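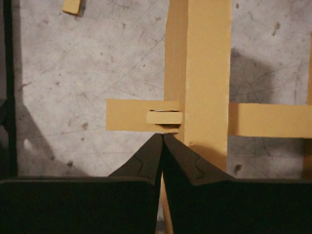
# A day at the Letlow open lab

Jan 16, 2024

I came for the grippers. Letlow had opened up its simulation floor for the day, and the invitation promised we could try different fingers on the same arms, on the same job, with somebody at our elbow who knew the settings. I took the early train, ate a terrible muffin and was at the door before they had the name tags out!

The job was furniture joinery, more or less. You get plain boards, sticks and little blocks, and you try to get them to fit together with two arms. Everything happens in the simulator, so you can wreck an assembly as often as you like and be back at the start with one key press. There were 13 of us, split into pairs, and each pair had a 60-minute slot at a station plus whatever time was left over after lunch.

Morfudd Edwards ran our station. She has been writing controllers at Letlow for years and she talks fast, which I enjoyed. Her advice before we touched anything was to keep one eye on the close-up view and stop looking at the whole table. I ignored this for a good ten minutes and paid for it. From the wide view my fingers always seemed lined up. Up close, with the two tips nearly touching and a crossbar right above them, you could see how little room there was to work in.

## The fingers

We tried two sets. The first was called Astura, long and tapered, and I liked it right away. It goes into narrow places and you can nudge a small block without shoving everything next to it. What it doesn't like is a wide board held near one end. The board pivots in the tips and then you are chasing an angle you didn't ask for.

The second, Rudd, has a broader pad. It was much better on boards (my partner got a plank upright on his first go and let out a cheer) and pretty hopeless in the gaps. We ended up wanting one of each, Rudd on the left arm for holding and Astura on the right for fitting, and Morfudd said most of the people who work with this task land in the same place sooner or later. She swapped them for us in the settings and it took less time than finding my pen.

Two arms over one small area is harder than I expected. The grippers want to be in the same spot, and mine kept arriving first. We got into the habit of calling out moves — "left holding, right going in" — and that helped more than any setting did.
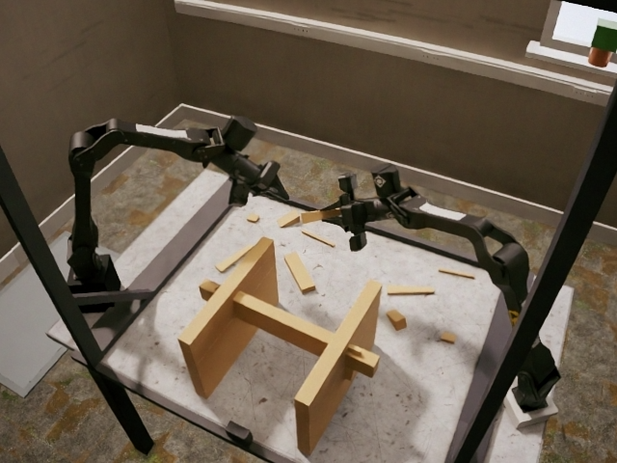 *Both arms over the table, with the joined boards in front and plenty of loose pieces still to go.*

## Controllers

After lunch we compared two ways of driving the arms. One was a handheld controller with a trigger for the grip. The other was a small leader arm from Sevoma that you move by hand while the simulated one copies you. I had been sure I'd prefer the leader arm, and for the big swings over the table I did. For the last bit of an insertion I went back to the handheld every time, with the motion scaled right down so a big wrist movement became a tiny one on screen.

Letlow keeps a log for each station. Ours showed 132 grasp attempts by the end of the day, and 18 of those were me trying to pick up the same thin stick. I did get it! Approaching from straight above was the trick, plus a slower close.

## If you go

The next open day is in August. Ask for a station with both finger sets loaded, wear something with short sleeves if you want to use the leader arm (my cuff caught on it twice), and bring your own lunch. Coffee is free and good. I've already written to Morfudd to ask whether the wide pads come in a narrower version, and she's sending me the dimensions.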